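Marker pose jumps when both grippers are in use

Khalil Hattar
April 24, 2021

Our student project records two-handed demonstrations with hand-held grippers. Each gripper has a marker cube at its base. Tracking is stable with one gripper. With both, the right pose flips orientation for a few samples, then recovers. The last session logged 2210 samples and 134 of them were flipped. Exposure is fixed. Printed marker size matches the config file. 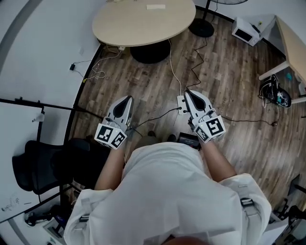 Both grippers in hand, seen from the head camera.

I have recalibrated the camera 2 times with no change. Is this a detection problem or a filter problem?

Trullgate

Detection, most likely. A single square marker seen nearly face-on has two pose solutions with similar reprojection error, and the solver can switch between them. Solve for the whole cube using the corners of all visible faces. If only one face is visible, keep the solution closer to the previous pose. Also check that no marker ID is used on both cubes. Our club did that in March and the symptoms were the same.

Pukov

had this too, try better lights

Kahsay

Agree with Trullgate. Log the reprojection error of both solutions per sample. If the ratio is near 1 at the flips, it is the ambiguity. A low-pass filter will only smear the jump over more samples, so leave it off until the raw poses are clean.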